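Resident Services: Keeping Tiled Walls and Kitchen Surfaces in Good Order

The following guidance is issued to households in the Ruvville and Plalau buildings. It applies to kitchens, utility rooms and any other area with ceramic wall tile. Residents with natural stone should ask for the separate sheet, as several of the products named below will damage it.

Routine cleaning

Wipe tiled walls weekly with warm water and a small amount of dish soap. Rinse with a clean cloth and dry with a towel. Soap left to dry on the wall forms a dull film that attracts grease -- a second rinse is usually enough to prevent it.

For grout, mix baking soda and water into a thick paste. Apply it with an old toothbrush, leave it for 12 minutes, scrub lightly and rinse. Vinegar should not be used on unsealed grout. Bleach must never be combined with vinegar, ammonia or any other cleaner.

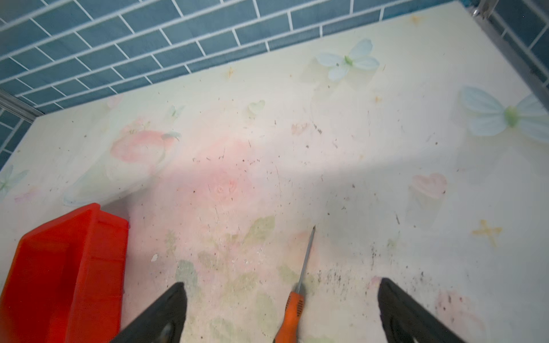
Blue subway tile with white grout beside a patterned tabletop.

Grout should be sealed once a year, preferably in November, before windows are kept shut for the season. Allow the wall to dry overnight, apply the sealer with a narrow brush and remove any excess from the tile face promptly. Keep the area free of steam until the sealer has cured as directed on the label.

Tabletops and covers

Printed surfaces scratch easily. Use a soft cloth only, and place a trivet under hot pans. Ink and berry stains should be treated the same day with diluted dish soap. Pull tables 2 inches away from the wall when cleaning so that crumbs and moisture can be reached.

Repairs

Cracked or loose tiles are to be reported to Hugo Valcárcel at the Soler office, which is open Saturday mornings. Please state the room and the number of tiles affected. Residents should not re-fix tiles themselves.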